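Workshop Furniture, Session 5
The tabletop: what we claim about it and what we can show
Notes by Luuk Baert, Caltthorpe evening course, revised in March

Read these before class and bring a pencil. Last year's version had a page on metal tops, which I've dropped because we never got to it.

1. Why a session on tops

Most of the advice you will hear about tables concerns legs and joints. The top gets a sentence or two, usually to say that it should be "good solid wood" and "well finished." I have asked a fair number of people what they mean by either phrase and got a different answer each time. Some mean that it is heavy. Others mean it cost a lot. A few mean that their parents had one.

For our purposes a top has to be flat enough for the work, stay put when leaned on, and let you see what you have put on it. Looks come after that, though they do come. You will be staring at the thing for hours.

2. Light tops and dark tops

The usual claim is that a light top is better for work because it "brightens the room." I doubt this. A tabletop is a small part of what bounces light around a room, and walls and ceiling matter far more. Paint the ceiling first if the room is gloomy.

The stronger case for a light top is contrast. Dark screws, pencil marks, black cable and most hand tools show up well on pale wood. Pale things don't. If you work with paper patterns or white plastic parts, a light top may be the wrong choice, and no amount of enthusiasm from the seller will change that. Put down a dark mat and move on.

You will also hear that light wood hides dust and dark wood hides stains. The first half seems fair. The second depends entirely on the stain. Flour on a dark top is visible from the hallway.

Exercise A. Take the 5 small objects from the tray and set them on the pale board, then on the dark one. Stand 2 steps back. Write down which ones you can pick out without hunting. Don't write what you expected to find.

3. Solid, veneered, glued up

People speak of solid wood as if it were a moral quality. It moves with the seasons, it cups if one face takes up damp faster than the other, and it can be sanded many times. A veneered sheet moves much less and can be sanded hardly at all. Each of these is a plain fact and none of them tells you which table to buy.

Telling them apart is harder than the books suggest. The standard test is to look at the end and see whether the grain carries over from the face. It works on a bare edge. It fails when an edge strip has been glued on, and it is useless in a photograph taken from above, where you see color, perhaps some figure, and little else. Be suspicious of anybody who names a species from a picture. I include myself. Gaspard Fleury brought in an offcut two years running and I got it wrong both times, with confidence.

So when you describe a top in your workbook, write what you have checked. "Light wood, construction not checked" is an acceptable entry. "Oak" without a reason is not.

4. Finishes

The Lovness leaflet in your folder is there as a specimen of sales writing. Read it with the pencil. Underline each statement that could be tested with things we have in the room, and put a cross beside the others. You should end up with more crosses than lines. "Nourishes the timber" gets a cross. Wood in a tabletop is dead and takes no nourishment.

What can fairly be said:

Oil is easy to patch. It needs doing again, and how often depends on use.
Varnish holds up longer under wet cups, and is a nuisance once it chips.
Wax feels pleasant and protects very little from water.
Bare wood is fine for rough work if you accept the marks.

On oily rags: no skepticism here. Rags soaked in linseed oil and some other drying oils can heat up by themselves and catch fire. Lay them flat outdoors to dry, or put them under water in the lidded metal can by the door. Never in the trash.

5. How much top do you need?

The rule you will meet is "as big as the room allows." I think it is a bad rule. Large tops fill up. The part that matters is the open area in front of you, or between you and the person across, where the work is done. Everything else on the table is parking.

Xolani Xaba, who teaches the other group, argues for measuring the parking first: lay out whatever must live on the table, and see what is left. I resisted this for a long time and now teach it. Equipment that comes in from the sides takes more than its base suggests, and the thing to protect is the clear wood in the middle.

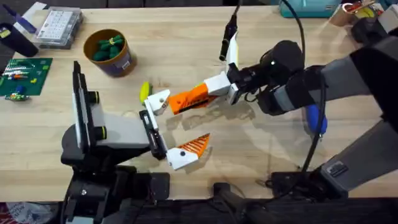 Fig. 1. Light wooden top with two arms reaching in; the open wood lies near the center.

Look at the figure with section 2 in mind as well. The black cable and the dark joints read clearly against the wood. The orange pads do too. As for what the top is made of, the honest entry is "light wood," and if your neighbor writes anything more specific, ask how they know.

Exercise B. Sketch the figure as a plan, shading whatever is occupied and leaving the wood white. You can't get true sizes from it, so don't invent any. Then do the same for your own bench, this time with a tape.

6. Hanging things above a table

Often recommended, because it frees the surface. Partly true. A cable or a lamp hung from above takes up no wood where it is fixed, but a slack cable comes down and lies on the top anyway. Before you praise an overhead arrangement, look at where the lowest loop ends up.

7. For next time

Plan a top for a bench 500 mm deep against a wall. Say what stands on it, what is stored elsewhere, and how much open wood remains. Allow 30 minutes and stop when the time is up, finished or not.

Wouter Leemans has the spare tapes. If you use a figure from the Zuta catalog, give the page, and mark whether you measured the item yourself or took their word for it.

Dehua Zeng asked whether rounded corners are worth the trouble. I don't have a firm answer. They hurt less when you walk into them, and clamps sit badly on them. Bring an opinion and something to back it up.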